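Home | Notebook | Parts | Calendar | Log out

February 11, 2021

Gripper on the right arm lost its grip again in the middle of an episode. Salvador was teleoperating, I was watching the terminal. The fingers stopped, then opened by themselves, and the driver printed "overcurrent" two times before it went silent. The arm itself kept following the leader, so at first we did not notice that the gripper was gone.

What I checked with Filipa:
- Power supply good, no drop when the fingers close.
- Current limit in the config was 600 mA. Tiago says he did not change it since October.
- Cable at the wrist: when I bend it by hand near the connector, the communication drops. Not every time — around two of my tries.

So I think there are two problems and they hide each other. The cable makes the driver restart, and after restart the driver loads the default position, and the default is open. This second one I don't like. If somebody has a hand below, or the arm holds something heavy, it will fall.

Joaquim wants to only replace the cable and continue. I prefer to fix the default also, it is one line in the Pondamau package. Sofia will decide. Until then please keep hands away from under the fingers, and keep the stop button next to you and not behind the monitor.

To do: order spare cable from Mulero, longer one, with strain relief.
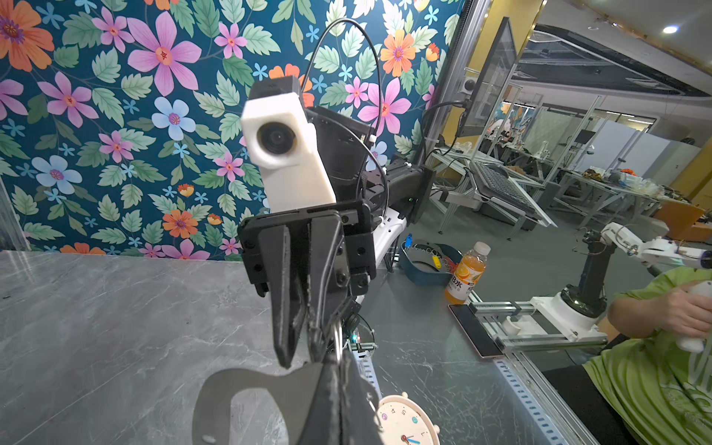
Should the gripper hold its last position after a driver restart?

Hold the last position, with reduced current, until the operator confirms on the leader side.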